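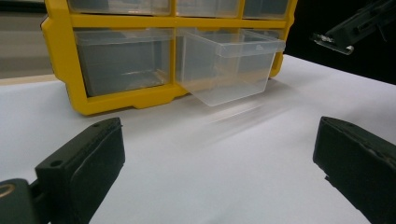
Vostside Storage: Frequently Asked Questions

What unit sizes do you rent?
We have 202 units in 4 sizes, from closets to full garages. If you aren't sure what you need, call the office with a list of your largest items.

Can I get in after office hours?
Yes. Your gate code works every day, including holidays. Codes stop working when rent is past due.

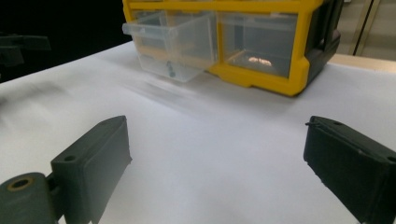

By Ifeanyi Sani | Updated Sep 10, 2022

Do I have to supply my own lock?
You can bring one or buy one at the desk. Disc locks only, please.

What can't I store?
Food, fuel, propane, paint thinner, live plants and animals. Tires are limited to 4 per unit.

How do I move out?
Give us notice in writing, sweep the unit and take your lock off. We don't prorate the last month.

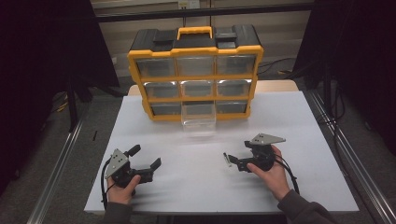
Billing

When is rent due?
On the first. A late fee is added after 3 days.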